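Trevport Handling Group
Minutes of the fault review, Apr 11, 2019
Held in the upstairs room at Jorkow. In the chair: Reynaldo Espiritu.

1. Minutes of the last meeting
Agreed, with one change. "The stopping fault is resolved" now reads "the stopping fault has not been seen again". The chair said the first wording should never have gone out, as the fault came back before the minutes did.

2. The stopping fault on the kitchen table cell
The arm has again failed to hold position after a protective stop. The fault was reported twice this month. In both cases the stop was called, the brakes were logged as on, and the wrist went on sinking for a short while afterwards. No one was hurt and nothing was broken. The chair did not think either point belonged under good news.

The log covers 2,180 moves. Of these, 138 ended in a protective stop, and the drop was recorded in 2. Naltik, who supplied the control software, have written to say that this is within what they would expect from a sensor reading error. The meeting asked what reading error would lead a person standing at the bench to see the same thing. Their letter does not say.

The cell as used for the kitchen items task, with the colander beside the arm and the mug next to the toaster oven:

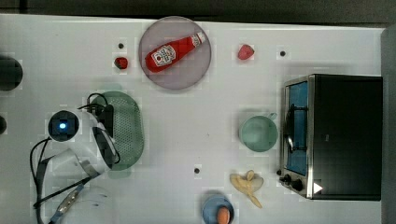

Barredo asked why we were still talking about the sensor at all, when the brake on the wrist joint had never been taken out and looked at. Two people had now offered opinions on it and neither had touched it. The chair agreed and asked for this to be minuted in full.

There was a longer talk about cables. One view was that the cable loops drag on the arm as it comes to rest and give the look of a drop. The chair did not accept this. A cable might pull an arm that is free to move, but an arm with its brakes on ought to stay where it is, whatever is hanging off it. It was allowed that the cables could do with tidying in any case. That job is to be kept apart from the fault so it cannot be written up later as the repair.

3. Naltik's proposed fix
Naltik propose a software update that waits 60 milliseconds longer before letting go of motor power, so that the brakes have time to bite. They describe this as a full cure.

Points raised:
It may well hide the drop. If a brake is worn it will still be worn afterwards.
The update has been tried on their own bench only, with no load on the wrist.
The note that came with it lists four other changes, none of them asked for.
We would lose the means of comparing new stops with old ones, as the log format changes too.

The meeting did not turn the update down. It will not go on until the brake has been inspected, and a copy of the present settings is to be kept.

4. Reaching in
The present rule lets a person reach over the table to reset the items once the arm shows a protective stop. The chair said that the rule rests wholly on the arm staying put, and that we now have a log saying it sometimes doesn't.

The reset includes the small things set well apart, among them the two strawberries either side of the plate and the egg on the blue plate, so it can mean reaching a fair way across:

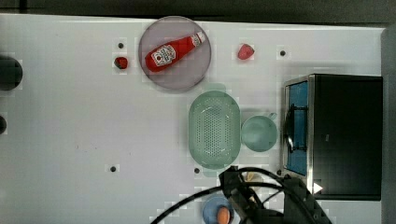
Espiritu's own preference was to stop all work in the cell until the inspection was done, and he said he would rather explain a late report than a crushed hand. Others felt that switching off at the wall before each reset would do. It was pointed out that this had been the rule last year as well, and was dropped for being slow - which did not strike the chair as much of a reason.

Decided: power off at the wall and the arm propped before anyone reaches in. If the rule is skipped once, the cell is shut.

5. Actions
Wrist brake to be taken out and measured. Barredo to do this, with photographs of the faces.
Reply to Naltik, asking for their test records and for the log format to be left alone. Reynaldo Espiritu.
New reset rule to be printed and fixed to the cell before the next run.
Cables to be tied back, recorded as a separate job.

6. Any other business
A request to mark the fault as closed for the April report was refused.

Next meeting when the brake has been measured.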